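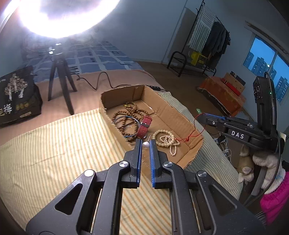

*Bead bracelets, pearls and a red watch strap in an open cardboard box on the bed.*

## Untangling and sorting a box of jewelry

Work over a bed or a table with a cloth spread on it. A striped or plain cloth is fine, but skip anything fluffy, as clasps and pins catch in it. A dropped pearl stays put on cotton. On a bare floor it ends up under the dresser.

A low cardboard box makes a good sorting tray. Tear or cut the sides down until you can get both hands in without bending your wrists.

- Take out pins and anything else sharp first.
- Lift loose beads out one at a time and put them in a jar lid.
- Slide bangles free before you touch the strands they are looped through.
- Leave cords for last. Find one end and follow it back — pulling from the middle tightens everything.

Wooden beads shouldn't be soaked. Wipe them with a barely damp cloth and dry them right away. Pearls get the same treatment, with no soap and no jewelry dip, and then they lie flat overnight. Don't hang pearls on a hook, the thread stretches. I lost a good strand that way one December.

Buckles on watch straps scratch pearls. Keep straps in their own bag, rolled loosely with the buckle on the outside.

Good light helps more than tweezers do. Put a lamp behind the box and a little above it, and run the cable where you won't catch it with your sleeve.

Rhiannon James wrote in to say she restrings her bracelets on waxed thread and ties a knot after every fifth bead. If the thread snaps, only a few come off. I use plain elastic and replace it when it looks gray.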